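4.3 Setting the humidity drawer

The Flumberg refrigerator has two drawers at the bottom. The left one is for vegetables with leaves, and the right one is for fruits. Each drawer has its own slider at the front. Please set the sliders before you put food inside for the first time.

1. Connect the refrigerator to power and wait 6 hours with the doors closed.
2. Pull out the left drawer until it stops. Lift the front a little and take it out completely.
3. Wash the drawer by hand with warm water and mild soap. Dry it with a soft cloth, also in the corners.
4. Lay the gray mat on the bottom of the drawer with the small holes facing up.
5. Put the drawer back on the rails and push until you hear a click.
6. Move the slider to the sign with the leaf.

Note: If you do not hear the click, the drawer is not on both rails. Take it out and repeat step 5.

Caution: Do not wash the drawer in a dishwasher. The rails can bend and the slider will not close anymore.

Lettuce, spinach and fresh herbs go into the left drawer. Remove damaged leaves first, but do not cut off the base of the head. Bread and sweet baked goods should stay outside of the refrigerator, in a paper bag or a bread box.

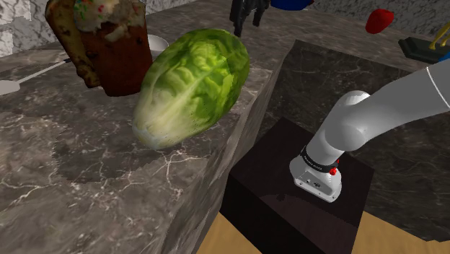
Romaine lettuce and a baked pastry on a marble countertop. Illustration: Bethel Endale / Bonbridge

Fill the drawer only to the line on the inner wall. When it is too full, the air cannot move and water will collect under the mat.

4.4 Cleaning and changing the mat

Rinse the mat every 30 days. Change it when it stays dark after rinsing or when it has a smell. A new mat has the order number 21 and is sold in the Bonbridge parts shop.

1. Empty the drawer.
2. Lift the mat by the short side. Do not pull on the holes.
3. Rinse it under cold water and let it dry flat.

Note: In models delivered before April, the mat is fixed with two clips. Open the clips first, see section 7.1.

Caution: Never dry the mat on a heater.

Text: Tsegereda Gebru. Revised December 5, 2024.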